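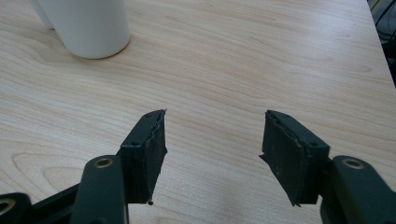
*Gripper open, white container at the back of the table. Look at the edges of the pads.*

**To:** Samness Robotics Club list
**Subject:** Re: pads, and are we ready to start recording?
**Date:** March 2019

Hi everyone,

Short answer to the question quoted at the bottom: almost, and I'm really excited about it! Long answer follows, so get a drink.

I've been through everything we recorded with the hand-held gripper so far, all 2,360 clips of it, and it's so much better than what we had in January. The motions are smoother, people are slowing down before they close the fingers, and the wide table view gives the model plenty to work with. Whoever did the late batch with the stacking task, those are lovely. I watched some of them twice.

The pads do need attention before we go on, though. On both fingers the black covering has gone ragged along the edges, and there's a torn flap sticking out from the lower left of the right-hand pad. The left one has frayed strips curling along its inner edge. I had been blaming the learning side for some of our bad grasps, and now I want to rule out the pads first. If a loose strip touches the cup before the pad does, the grip isn't going to be the same from one try to the next, and that's a miserable thing to debug in software.

So my proposal:

- Strip both pads and re-cover them together. Please don't do just one.
- Cut the new pieces a little oversize and trim after the glue has set. When I cut to size first on the old Kartha arm, I got exactly this kind of peeling.
- Put the screws back in the same holes and check that the two pads face each other squarely with the fingers half closed.
- Record 51 plain pick-and-place clips with the new pads, same cup, same table, and run those through before anyone starts on the hard tasks.

I know that last one sounds dull. It's an evening's work and it gives us a clean baseline to compare against. Somebody from the first-year group should do at least half of them, too, because the newer hands tend to find the grasps the rest of us have stopped trying.

About the linkage: I like the brass eyelets at the joints a lot. Compared with the bare plastic holes we had on the first version, the arms swing with much less slop, and I'd keep them for the second gripper as well. If you're printing the new arms, leave the hole diameter alone and ream by hand. The printer at school makes holes slightly tight, the one in the annex makes them slightly loose, and I don't think anyone wants to keep two sets of files.

One small thing on the table setup. There are black cables in the dark area past the right side of the table. I'd like those tidied and tied back before the next session. I don't know that the model cares, but I do, and so will the first person to catch a foot in them.

The Gornetura challenge rules are out, by the way! We get 9 objects, placed by the judges, and 300 seconds to clear the table into a bin. Objects aren't announced ahead of time. The rules do say that at least one will be "cylindrical, rigid and light in color," so all our cup practice is going to pay off nicely. Vundstead is entering again and they were very good last year, with a suction tool I'm still jealous of. I think two fingers can beat it on anything with an odd shape.

I'll bring foam sheet, rubber sheet and two kinds of glue. If you have a favorite covering material, bring a scrap big enough for one finger and we'll try it by hand on the spare blocks. Please label your scraps this time.

Further down is the message I'm replying to, trimmed.

> Hi all, I had the gripper at home over the break and it still opens and
> closes fine, but the black stuff on the fingers is looking pretty rough.
> Does it matter? It picked up the cup every time I tried, so I wasn't sure
> if it was worth changing. Also, are we starting the real recordings at the
> next meeting or is that later? I told the first years it was the next one
> and now they're all asking me what to wear (long sleeves or no?).

Yes, it matters, and thanks for speaking up about it. Real recordings start the meeting after next, once the baseline clips are checked. Sleeves are fine as long as they're pushed up above the elbow.

See you in the lab,

Your data wrangler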